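Vembridge adds printed document wallets to its trade range

Omutcombe, June

Vembridge, the promotional stationery supplier, has added a printed document wallet to its trade catalogue. The product is sold under the name Messina and is available to resellers from this month.

The Messina wallet holds unfolded A4 sheets and closes with a press stud. It has 2 inside pockets and a slot for a business card. The cover is polypropylene, supplied in grey, navy or clear, and takes a single-colour print on the front panel. Logos can be placed centrally or in the lower right corner. Printing on the back panel is available at extra cost.

The minimum order is 700 pieces per design. Artwork should be sent as a vector file with all text converted to outlines. A proof is issued within 4 working days, and delivery follows 12 working days after the proof is signed off. Orders with more than one print position are quoted separately.

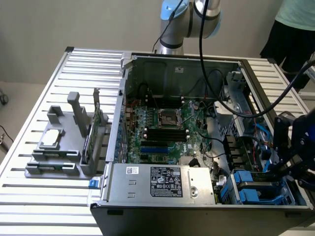
A desktop computer tower with its side panel removed, on a slotted worktable.

"Resellers asked for a wallet that could be ordered on the same terms as our folders," said Štefánia Říha, product manager at Vembridge. "The print area and the artwork template are the same, so existing customer files can be used without changes."

The wallets are printed and packed at the company's Omutcombe works. Cartons are labelled with the order number and the colour of the contents. Split deliveries to two or more addresses can be arranged when the order is placed.

Unprinted samples are free to account holders. Printed samples are charged at cost, and the charge is credited against the first full order. Trade distribution outside the United Kingdom is handled by Pleltoven, where the contact for new accounts is Bülent Toprak.

Press and sample requests: Abbas Naseri, trade desk, Vembridge, Omutcombe.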